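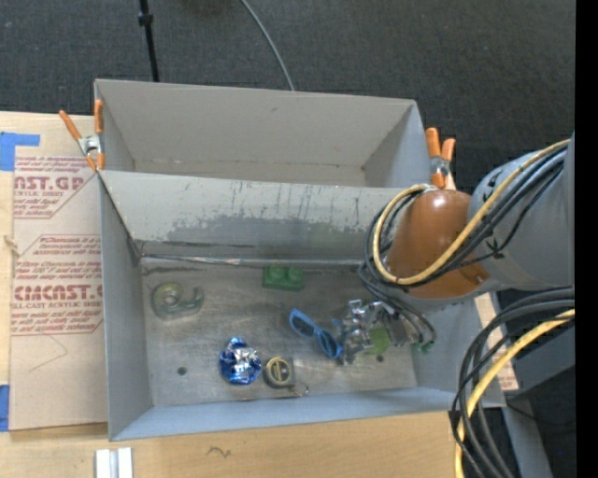
**ZAKSTEAD, March** — The Zakstead town council voted Monday night to keep the Poojary Street swap room open on weekends through the end of the year, after a winter in which it was used more than any other part of the library annex.

The swap room takes in office and school supplies that people no longer need and gives them out free. Tape dispensers, binders, staplers and rulers make up most of what comes through the door. The room opened last fall on a trial basis, Tuesday through Thursday only, and weekend hours were added in January.

Library director Glenys Penry told the council that 1451 items were handed in over the winter and that most were gone within a week. She said 422 households have signed up for a swap card, which lets a family take home up to 32 items a year. Teachers are not held to the limit.

"We had a line on the first Saturday of the new term," Penry said. "A lot of those folks work during the week and had never been able to come in."

The council set aside $4000 to cover the added hours. The money will pay for one part-time desk clerk and for heat in the annex on Saturdays and Sundays. It comes out of the town's waste budget, which was underspent last year.

Council member Rodrigo Carretero voted against the plan. He said he supports the swap room but wanted the item held until the full budget is heard in the spring. He also asked why the town should pay for weekend heat when the main library building next door is already open on Saturdays.

Penry said the main building does not have a spare room with its own outside door, and that people dropping off boxes would have to carry them through the children's area.

Wikemico, the office furniture company on Genance Road, has offered to donate shelving from a showroom it is closing. Prakash Iyengar, the company's branch manager, said the shelves could be moved before the end of the month if the town can send a truck. The council took no vote on the offer and asked the public works department to look into it.

During public comment, Lakshmi Hegde, a fourth-grade teacher at the Genance Road school, asked that drop-offs be sorted by type before they go out. She said she spent half an hour last month looking for a box of markers under a pile of hanging folders. Another speaker, Gopinath Kartha, asked whether the room could take printers and other electronics. Penry said it cannot, and that those should still go to the transfer station.

Ink cartridges, opened glue and anything with a blade longer than a pair of school scissors are also turned away.

Weekend hours are 10 a.m. to 2 p.m. on both days. Donations are accepted until 1:30 p.m. and should be brought to the side door on Poojary Street. Swap cards are free at the main library desk with proof of a Zakstead address.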